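July, late, feet up

Went to the open day at Skunik after all. I'd told Kerubo I wouldn't, on the grounds that I'd been to two of these things before and both times watched an arm put a cube in a bowl to applause. She said there would be lunch. I was there by ten.

The place is up a flight of stairs over a tile showroom, and the sign on the street door still says Rweyemamu, who had the lease before them and by all accounts did something with import paperwork. There were 22 of us on the list. We got stickers with our names on them. Mine said "Guest," because I had signed up late and this was my punishment.

Tianyou Zou gave the welcome. He's a good talker, fast, allergic to slides, and he said right off that we would not be seeing a robot before lunch. A man near me from Belano looked at his sticker as if it might entitle him to a refund. What we would be seeing, Tianyou said, was people doing chores with grippers in their hands, because that is where the robot gets its ideas. You hold the things, you do the job, the cameras watch, and later a machine is made to study you like a ballet student. They have 577 recordings of people tidying up in that one office. They want 3,000 by winter. I thought of my own kitchen and how it has never once been recorded in a tidy state, so maybe there's a market for the other kind too.

Then we got to watch, in groups. Ewan Innes did the talking for ours. He used to fit kitchens, he told us, and he has kept that habit of looking at a room as if it were slightly out of true. Chairs were the morning's subject. Put the chair back under the desk. That was the whole task, and Ewan said it has eaten more of his spring than anything else in the building. A chair on casters goes where it likes. Push one side a little harder and it turns on you. A person fixes that without noticing, with a hip or a knee or a bad word, and the recording people are not allowed the hip or the knee. (The bad word is apparently fine. There's no sound.)

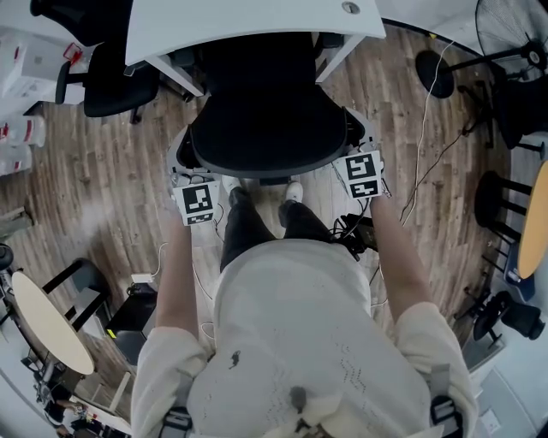 I have strong views on office chairs, having spent most of my adult life falling slowly backward in one. The chair at Prekex, where I did nine years, had a lever that did nothing and another lever that did everything at once. So I was ready to be superior about this. But it's a funny thing to see a plain black one handled with that much respect, a gripper on either side of the seat, back end tucked under the desk, like someone parking a boat. Each gripper wears a square black-and-white marker on it, and the two patterns are different. I asked Ewan why, and he said it's so the software knows left from right. I said I'd have one of those on each glove, thanks, and he laughed, but in the way you laugh at a thing you've heard from every group since nine thirty.

Aranka Pálfi, who I'd only met on the stairs, asked the question I wished I had asked, which was who decides when the chair is in. In how far? Straight? Straight compared to what? It led to a real argument between Ewan and Tianyou, conducted with great politeness over our heads. Ewan wants the chair square to the desk. Tianyou says people don't leave chairs square, people leave them "in," and if you teach a robot to be square it will go around the office after hours correcting everybody, and they'll hate it. I am with Tianyou. I've worked with that robot. His name was Musyoka Lukumay and he ran our floor at Prekex, and if you ever see this, Musyoka, you were right about the binders and I still hold it against you.

They let visitors have a turn. I'd like to record that I was graceful. The straps go over your shoulders, then the grippers go on, and at once you have no idea how big your hands are. I reached for the seat and missed it. Reached again, got hold of it, and pushed with what I thought was perfect evenness, and the chair swung off to the right like a dog that has seen a squirrel. Took me four goes. Aranka did it in one and then had the nerve to say she found it relaxing.

You also start being polite to the cables. I did a sort of curtsy every time I turned around.

Lunch was good! Flatbread, a bean thing, a cold noodle thing, and a lemon cake that Kerubo had two slices of and denied. I ate standing up and talked to the Belano man, who had cheered up by then and wanted to know what all this would cost him. He runs a building with 70 desks in it and has, he says, never seen a chair pushed in voluntarily. I told him he could put up a notice. He said he had put up a notice.

The robot came after lunch, as promised. It rolled up to a chair, thought about it for a while, took hold, and pushed. The chair went under the desk a bit crooked. Tianyou looked pleased and Ewan looked at the ceiling. Second try it let go early and stood there with its arms out. Everyone clapped anyway, me included, harder than I ever did for the cube in the bowl, I suppose on account of having missed the seat myself.

Kerubo drove us back. She wants to sign up for one of their paid sessions, a couple of hours of tidying with the grippers on. I pointed out she could do the same at my place for free and she turned the radio up.

Shoulders ache. Must call the dentist tomorrow, and find the charger. When I got up from this desk just now to put the kettle on, I left the chair in the middle of the room and then went back for it. Crooked, but in.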